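[brenwood-users] Re: wrist depth dropping out over clear containers

From: Lizeth Pacheco
To: brenwood-users
Subject: Re: [brenwood-users] wrist depth dropping out over clear containers

Jhonatan Llanos wrote:

> We run the Brenwood grasp planner with a wrist camera and a
> four-finger-plus-thumb hand. On opaque trays everything is fine. With
> clear food containers the depth map has holes along the rim, and the
> planner either refuses to plan or puts the thumb contact on the table
> behind the wall. I have tried raising fill_radius to 5 and it only
> moves the bad contacts somewhere else. Second problem: the hand mask
> seems to eat part of the object when the fingers come up close.
>
> Is there a setting for this, or do I need to write my own filter?
> We are on the February release.

Hi Jhonatan,

We had both problems and mostly got past them. There is no single setting. I'll take the rim first.

Put fill_radius back to the default. The hole filler takes its values from whatever valid depth is nearest, and next to a clear wall that is usually the table. A bigger radius gives you a smoother surface in the wrong place. What we do now is segment the container in the color image and pass that outline to the planner as a region where raw depth is not trusted. Inside the region the planner uses a plane fit for the table and a box of known height for the container. It is crude, but the planner only needs to know where the wall is to within the finger pad.

The segmentation has to be trained on open containers as well as closed ones. Our first model learned the lid and the clips and did badly once those were folded back. Side flaps were the worst part. It would take a clear flap lying out on the table as part of the wall and make the box too wide on that side. Labeling the flaps as their own class fixed most of it.
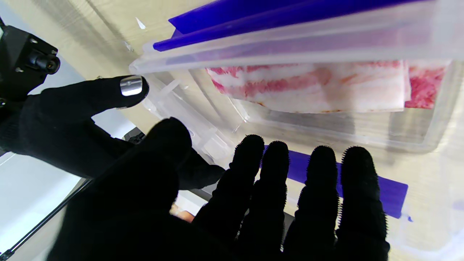

The contents are a separate question. Sliced meat gives decent depth, fat included, but do not let the planner take the top of the meat as the top of the object. Set target_part to "rim" in the task file. If you leave it at "auto", it picks the largest patch of valid depth, and over a clear container that will be the food nearly every time. We lost most of a Sunday to that one.

Now the hand mask. The stock mask is drawn from the joint angles and then grown by a fixed margin, and the margin is too big for close work. Two things to check:

1. Joint state timestamps. If they lag behind the image, the mask lands beside the fingers and people raise the margin to cover it. Ours were 300 ms behind because the driver was stamping messages on arrival. Rommel Talavera's patch stamps them at the source. It is in the Gringate driver branch, not in the main one yet.

2. The finger model. If your finger covers have ridges or teeth on the sides, the smooth capsules in the default model will not match the outline. Use the mesh. It costs a little time per update and lets you bring mask_margin down to 4 pixels.

Please don't turn the mask off to test this. I tried, and the planner took the thumb for an obstacle and backed the arm away from its own hand until it reached the joint limit.

There is one case we still can't handle. When the wrist comes in low, the near wall of a frosted container turns into a wide pale band, and the segmentation can't decide which edge of it is the rim. Obinna Usman suggested fitting the rim from the approach pose, while it is still well in view, and holding that fit through the last part of the move. This works as long as the container stays put. If a finger nudges it, the held fit is wrong and you find out at contact. Sheyla Ríos is looking at using the fingertip contacts to correct it, but I haven't seen code.

Issue 753 on the tracker has our task file and the flap labels attached. The label format is the one Gorkier exports, so you may need to convert. Muñoz users should note that the class order is different there and the loader does not warn you.

If you can, send a bag with one failed approach, with color, raw depth and joint states, and leave the filtered cloud out. Also tell me which camera driver you are on - the older one swaps the depth and color offsets when the camera is mounted upside down, and that looks a lot like what you describe with the thumb.

Lizeth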